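Shemweta hand on the Bata arm, quick review

Third end effector I've bolted on this arm, after the stock Tetden two-jaw and a suction cup I'd rather forget. Short version: keep it for soft stuff, keep the Tetden for boxes.

Setup was quick. Four screws, one cable, then an hour lost to the Trollska controller not seeing the hand untill I updated it. Firmware 535 works. Older one doesn't. Cable still sits outside the wrist, which I don't love.

Test was plush toys and a plastic basket on a bed sheet. Wrinkles included.
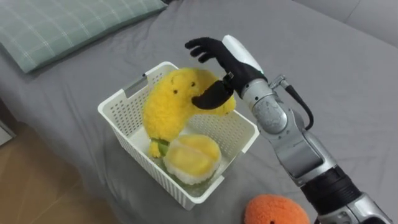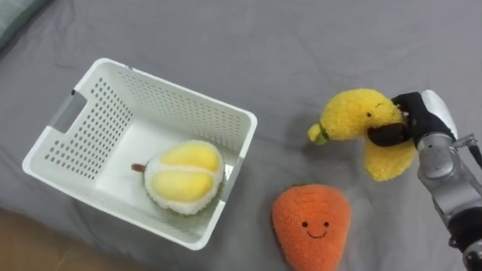

Page last changed: February

Banana is the fun one. Long, floppy, wants to droop on both sides. Grab it mid-body and the fingers close over and under, fuzz squashes, no complaints. Thumb is the weak point. Close to the basket rim it pushes the toy into the wall before the fingers get going, so come in higher than you think.

The numbers, banana only: 1000 tries each. Shemweta 925, Tetden 912. Hardly a gap. But the Tetden drops were mostly long ones, halfway to the basket, and the hand mostly missed at pickup. I'd take a miss over a drop any day.

Durian: fine from the top, bad from the side. Orange one: fine once I slowed the close speed down.

Gripes. Thumb calibration drifts after a long run and theres no warning. Manual is two pages. Spare fingertips only come as a full set.

Likes. Quiet. Doesn't chew up fabric. Swapping back to the jaw takes five minutes.

Haven't tried anything wet or heavy yet. Four out of five, would be higher with a better thumb.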